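A Second Life for the Ellum Quarter

For many years, people in the town of MacKinnon crossed the Ellum quarter only when they had to. The old rope works closed in 2000, and after that the streets near the canal became quiet. Shops moved out, and the roofs of the workers' houses started to leak.

Now the quarter is being rebuilt, street by street, and the people who live there are allowed to stay. The plan was prepared by the design office Clavis together with the town. It covers four blocks between the canal and the railway, and the works will take five years.

"We did not want to send families away and invite new ones," says Osian Edwards, the architect who leads the project. "So we repair one side of the street first, and the neighbors from the other side move in for some months. It is slow, but they keep their school and their doctor."
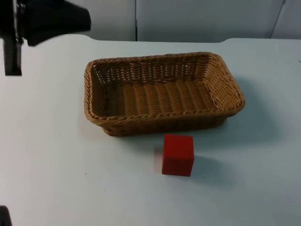 The slow method has its price. Each move must be agreed with every household, and last winter one block had to wait because the new water pipes were too narrow for the number of apartments. The town paid for the change, and there was a long discussion about it at the council.

Mali Maddocks has lived on Prestik Street since she was a child. She was against the plan in the beginning. "I thought they would make everything glass," she says. Her new kitchen looks to the courtyard, where the old sheds were taken down and young lime trees were planted – too close to the bicycle racks, in her opinion.

The ground floors are reserved for small businesses with a fixed rent. A bakery and a shoe repair shop have already signed, and the next contracts will be offered in September.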